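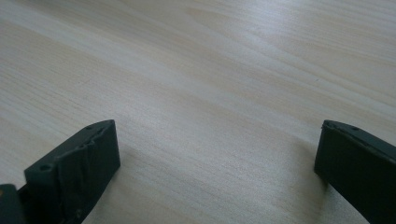

**Arancibia Furnishings – Customer Care, Tables & Finishes**

**Ticket 1305** | Status: waiting on customer | Opened by: Florencia Zapata | Handling: Marion Baxter

**Subject: pale patch on tabletop, won't come off**

**Florencia, first message (11/24/18)**

Hi! So I have the Brurnadine table, the light one, and I'm a little worried I've hurt it. Toward the top of my photo there's a paler area, almost silvery, where you can hardly make out the grain. Lower down the wood is a bit yellower and looks fine to me. I noticed it when I cleared everything off to wipe it down this morning, and now of course I can't stop looking at it.

What I've tried so far:

- Damp cloth, plain water. No change.
- Damp cloth with one drop of dish soap, then plain water again, then dried it. No change.
- A soft pencil eraser on one small spot (my sister's idea). No change, and I stopped before I made anything worse.

There's also a tiny dark speck over on the right, more or less in the middle going up and down. I'm less bothered by that one, but if you know what it is, please tell me. I have a bottle of Grilitz oil in the cupboard from an old cutting board and I'm very tempted – is that okay to use?

**Marion, reply**

Hi Florencia, and thanks for the photo, it helps a lot! Please leave the Grilitz in the cupboard for now. It's a lovely oil for boards, but your table has our matte finish on it, and oil sitting on top of that can go sticky and collect dust.

I've had a good look and I think your pale area is light bouncing off the surface. The grain goes on through it in the same long diagonal lines, just washed out, and I can't find a ring or a hard edge anywhere. Heat marks usually have some sort of outline to them. I can't promise that from one photo though, so could you try this for me?

1. Stand where you stood for the photo and find the patch.
2. Walk around to the other side of the table and look again.
3. Pull the blind or curtain and look a third time, then put a lamp on somewhere else in the room.

If the patch moves or goes away, it's glare. If it stays put in the same place on the wood, it's in the finish and we'll go from there.

For the speck, run a fingernail over it very lightly. Flat usually means it's in the grain, and you'll find little dark flecks like that in plenty of pale wood. If your nail catches, it may be something stuck on top, and a barely damp cloth held on it for 2 minutes is the place to start.

**Florencia**

Okay, I did the walk. From the window side it's gone, and then there's a pale bit over where I'd been standing before! Curtain closed, nothing at all. I feel a bit silly, but also very relieved – I was already planning where to put the fruit bowl to hide it.

Speck is flat. Nail slides right over it. I can live with a speck.

Next question while I have you: the rest of it feels a tiny bit draggy under my hand now, all over the part I washed. Did I wreck it with the soap?

**Marion**

Not silly at all, I've done the same with my own desk. Draggy sounds like soap film to me. Wipe the whole top with a clean cloth and warm water, following the grain, then go straight over it with a dry one. Do the whole top in one go so you don't end up with one patch that feels different from the rest. Give it until tomorrow before you judge it.

I asked Ekrem Altıntaş in our finishing shop about the eraser as well, and he'd like you to check that spot with a lamp held low to one side. Rubbing can shine up a matte finish. If you see a glossy dot, send me a photo with the lamp on and I'll pass it along to him.

I'll keep the ticket open until I hear how the eraser spot looks.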